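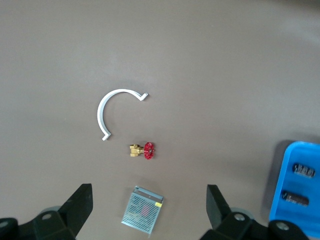 3.2 Collection of demonstrations

Demonstrations were recorded by remote control, with the operator moving a hand-held leader arm and the follower arm copying its joint angles. Figure 3 gives the wrist view at one instant, with the jaws open and a bracket, a brass valve and a power supply on the table. Three operators contributed 1,126 demonstrations in total. Of these, 218 were discarded on review, mostly for dropped parts or for pauses longer than the limit set in Section 3.1.

Each operator completed 200 practice trials before recording began; these are not included in the totals. Hand guiding was also tried in December, but the operator's forearm often blocked the wrist view and the method was dropped.

Figure 3. Wrist view during remote control.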